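About Hikine House

Hikine House is a residential training school for bed making, linen care and household textile work. The school was founded in Clarkberg by Natalia Zavala, who had spent her working life in the laundries and linen rooms of small hotels and wished to see the trade taught with the same seriousness as cooking or carpentry. Today the school prepares students for posts in guesthouses, private homes, residential care and hospital housekeeping. Each student begins at the bedside, with a single cover and a plain sheet, and remains there until the fold is sound.
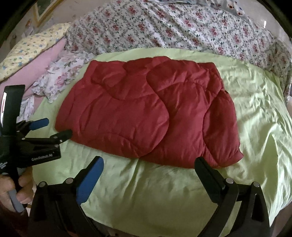
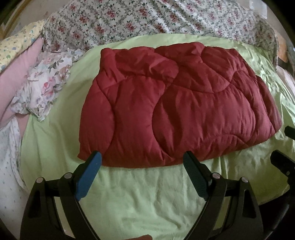

Red quilted cover, folded and set on a light green sheet.

Our Purpose

The school exists to teach the proper handling of household textiles to anyone who wishes to learn it. We accept students without prior experience and without regard to previous schooling. Many arrive having made beds all their lives and are surprised at the amount of instruction that can be given on the subject. We regard bedding as a considerable household expense that deserves to be handled well, stored well and repaired before it is replaced.

Our History

Instruction began in two rented rooms above the Wenulo dry goods store, with 3 beds and a borrowed cutting table. Mrs. Zavala taught in the mornings and took in mending in the afternoons to meet the rent. When the store closed, the school took over the lower floor as well, and the former sales counter is still used for inspecting seams. The dyed-goods shelves along the north wall now hold the lending collection.

Xóchitl Contreras joined as an instructor in the school's early years and succeeded Mrs. Zavala as director. Under her direction the course of study was put into writing for the first time, and the repair workshop was opened to the residents of Clarkberg. Mrs. Zavala continues to teach the opening session of each course, which is held in January.

The Course of Study

The full course consists of 300 hours of instruction, divided between the bedrooms, the wash house and the workshop. The first portion is devoted to folding. Flat sheets and pillowcases are taken up first, followed by blankets, and then by filled and quilted covers, which most students find the hardest. A thick quilt does not hold a crease as a sheet does. The filling shifts toward the open side, the corners work their way out, and a bundle that was square when it left the hands may have spread by the time the student has turned to the next bed. Students are taught to lay the cover out fully, to press the air from the center outward with the flat of the forearm, and to fold in thirds before turning the ends under.

Later portions address the washing of colored cottons, the drying of filled goods, the airing of mattresses and the arrangement of a linen closet. Students also learn to read a stitched seam and to judge whether a quilted cover will stand another season of use or should go to the workshop. A section on mixed bedding was added at the request of employers — few households own matching sets, and a housekeeper must be able to make up a good bed from florals, plains and stripes together.

The Lending Collection

The school maintains a collection of 493 pieces of bedding, all of it in working use. It includes flat and fitted sheets, woven blankets, printed pillowcases, bolsters and quilted covers of varying weights. Most pieces were given by families in Clarkberg and the surrounding towns. The collection is deliberately ordinary. Students handle the kinds of textiles they will meet in employment, including those that have been washed many times and have lost some of their shape. Pieces may be borrowed by enrolled students for practice at home and are to be returned laundered and folded.

The Repair Workshop

The workshop accepts quilts, comforters and blankets from the public. Work is carried out by advanced students under the supervision of an instructor and includes resewing of opened seams, replacement of bindings and redistribution of filling. The workshop completes around 800 repairs each year. Owners are asked to bring items clean and dry, with any loose buttons or trimmings in a separate envelope. We do not accept electric blankets.

Saha Scholarship

The Saha Scholarship covers tuition and lodging for one student in each course. It was established by a former student and is awarded on the basis of a written letter and a short interview. Applicants need not have chosen a field of employment at the time of writing.

Visiting the School

Prospective students and their families are welcome to observe a class by prior arrangement with the office. Visitors are received at the side entrance at 10 a.m. and are asked to leave coats and bags in the hall, as the beds are in use throughout the morning. Inquiries concerning enrollment, gifts of bedding and workshop repairs should be addressed to the office of the director.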